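Meet Turno, the Robot Arm That Clears Your Desk (Eventually)

Turno is a robot arm made by a company called Sanonex. It has 3 joints, 2 rubbery fingers and no opinion about your homework. Its job is to pick things up off a desk and put them somewhere else.

You might think that's easy. You have been picking things up since you were a baby, and nobody gave you a medal. For a robot, though, a desk is a jungle. A box with stiff sides needs one kind of grip. A crinkly snack wrapper needs another, and it changes shape as soon as it gets squeezed. Then there are cables, which look like something to grab and should never be grabbed.

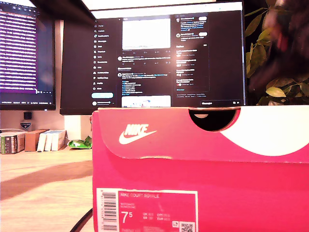 So how does Turno learn? It practices. Before the arm is sold, Sanonex runs it through 3276 practice grabs on ordinary messy desks. Each time, the computer compares what the fingers did with what they were supposed to do, and makes a small change. Think of learning to catch a ball, only with more math and less crying.

What comes in the kit?

You get the arm, a clamp to hold it to the desk, and a program called Jemus that tells the arm where to go. You also get a very thick booklet. Ask a grown-up to read it. They will say they did.

Is it any good?

We gave Turno 100 things to move. It was excellent with boxes and slow with everything else. One eraser took so long that we went and had lunch. The rival arm from Bjarnason is faster, but it drops more and it hums.

Can it tell trash from treasure?

No. If you want to keep that wrapper for your collection, you have to tell Jemus first. A new version that asks before throwing things out is planned for June.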